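Unit 19, Miltside Road

The inspection unit had been assigned to Miltside Road in December, and by the spring it was the oldest machine still in daily service at the Gralstead depot. Its body panels were white. Its model name, Flelora, had been painted over when the district acquired it, and the staff referred to it by its number in the register.

The procedure for a drift complaint was set out in the manual issued by Chow, the supplier. The machine was to be brought to a known stretch of road, halted, and examined with its own camera running, so that the technician and the unit would be considering the same view. The technician had read the passage many times. She had never liked the word "considering."

She entered the complaint on the work order: Unit pulls left on curves. She wrote the date, 3/14/26, and under "Condition on arrival" she wrote "Responsive."

The left wheel motor was drawing more current than the right. She lifted the side cover, cleared grit from the vent, and checked the connector for play. The connector was sound. She then asked for the drive log, and the handset returned 329 entries for the previous month, each one a small correction to the left. They had been made on Miltside Road and on no other route in the district.

She read the first page of them standing up and the rest sitting on her tool case. The corrections were not random. Each began at the same distance marker and ended 34 feet farther on, after which the unit resumed its line as though no instruction had been given. 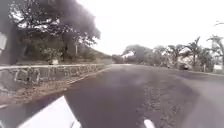 Gralstead asked over the radio whether the motor was to be replaced, and whether the route could be reassigned by noon. The voice observed that a wheel motor was a stocked part and that a technician's morning was a greater expense.

"The motor is not at fault," she replied. "It is working harder on the left side because it is being told to."

There was a pause in which she could hear a printer.

"Told by whom?"

She did not answer at once. The district had issued no such instruction. The route file was dated and sealed, and it called for a plain curve at walking speed. She opened the unit's own notes, a small area of memory that Chow described as reserved for surface hazards and that few technicians had reason to visit. It contained a single item. The item gave a position on the road, a width, and the entry "Keep clear." The field for the type of hazard was blank.

The manual was firm on this point. A hazard without a type was to be treated as an error and erased. She placed the handset on her knee and set the cursor on the line.

The erasure required a test run, and good practice called for one beforehand as well. She released the brake and walked behind the unit at the prescribed distance. At the marker it slowed, moved to the left with what she would later describe in her report as "adequate smoothness," held its course, and returned. She walked the ground it had declined to cross. The asphalt bore her weight. She stamped on it once and felt foolish, and stamped on it again.

Under "Work performed" she recorded that the vent had been cleaned, the connector tested, and both wheel motors recalibrated to 164 on the supplier's scale. Under "Faults remaining" she began a sentence and struck it out.

The unit waited with its brake on. She closed the side cover, tightened the four screws in the order given in the manual, and entered one word in the blank field. The word was "Unknown," and the handset accepted it.

On the return to the depot she drove the same road in the service truck. At the marker she moved over to the left.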